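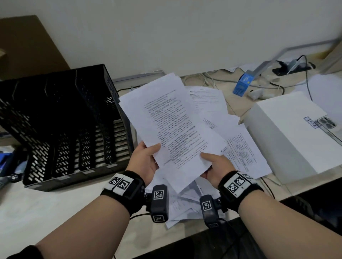 Joana Garcia wrote in to ask whether the Boseo dye kit can be used on muslin squares that have already been washed with fabric softener. They can, but strip the softener first (step 2).

Reading time: 2 minutes

4. Dyeing muslins and bibs

1. Weigh the dry fabric. One Boseo sachet colours 182 g of cotton.
2. Wash at the hottest setting on the care label, with detergent only. Do not dry.
3. Fold or pleat the damp cloth and bind it with the bands supplied.
4. Pour 600 ml of warm water into the mixing jug. Add the sachet and stir until no grains remain.
5. Apply dye to both sides of the folded cloth, working it into the pleats.
6. Seal the cloth in a bag and leave overnight.
7. Rinse under cold water with the bands on, then remove them and rinse until the water runs clear.
8. Machine wash separately, twice.

Note: Polyester trim and stitching will stay white. Pale shades — lemon and mint — need the full overnight rest.

Caution: Dye powder irritates the lungs. Wear gloves and keep children out of the room during step 4. Do not give the cloth to a baby before step 8 is complete.

Last updated: September 8, 2022

© Zitex Craft Supplies, Drolcombe | Contact | Back to top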